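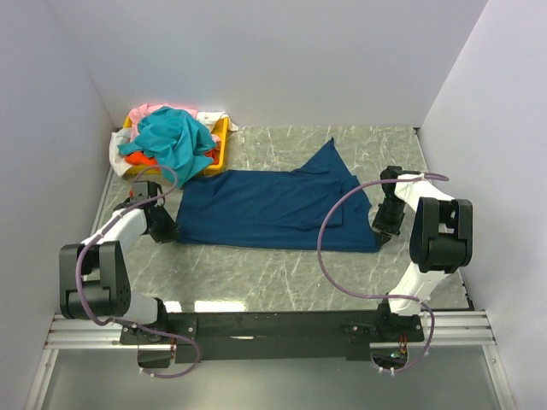 Several students asked at the first meeting why the course did not begin with rigid blocks, which would give a working result much sooner. We kept the garments. A block has the same shape in every trial, and in the earlier Rundoleck course the groups learned to repeat one motion and little else.

**Figure 1.** Workstation of the Plevari group with a navy T-shirt between the two arms and the laundry basket at the back.

### 3.2 Student task and procedure

The class was divided into groups, and each group had one workstation with two arms. The task was to fold a T-shirt on the table. Every group had to complete 60 trials before the final demonstration in June. A trial started when the shirt was released on the table and ended when both grippers were open again, or when the group stopped it by hand.

In the first half of the course the arms were moved by the students through the Troravent control program. In the second half, the groups trained a policy on their own recordings. In total the class saved 2234 recordings, including the failed ones. We asked the students not to delete the failures, and to write one line of comment for each.

### 3.3 Finding the edge of the fabric

The most difficult step, according to the group reports, was to bring the fingers to the hem. From the overhead view the edge looks simple, but it gives little information about the height of the fabric over the table. For this reason the groups used also a small camera near the gripper (Figure 2). 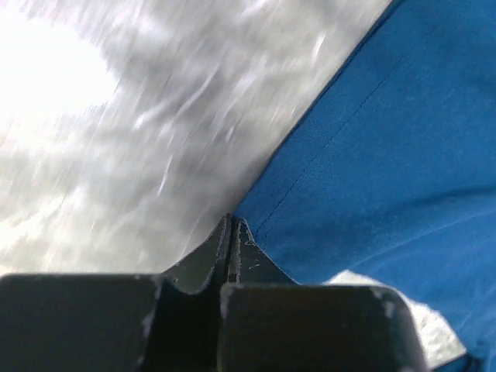
Lahtinen objected in the midterm review that a second view would hide weak planning, and asked that each group report its trials without it as well. We accepted this request, and the comparison is given in Section 4.

**Figure 2.** Close view at the gripper. The boundary between the blue fabric and the gray surface meets the tip of the central bracket.

With the close view, 36 of the 60 trials of the Plevari group reached a correct grasp at the first attempt. The remaining trials were mostly lost when the fingers closed too high above the hem.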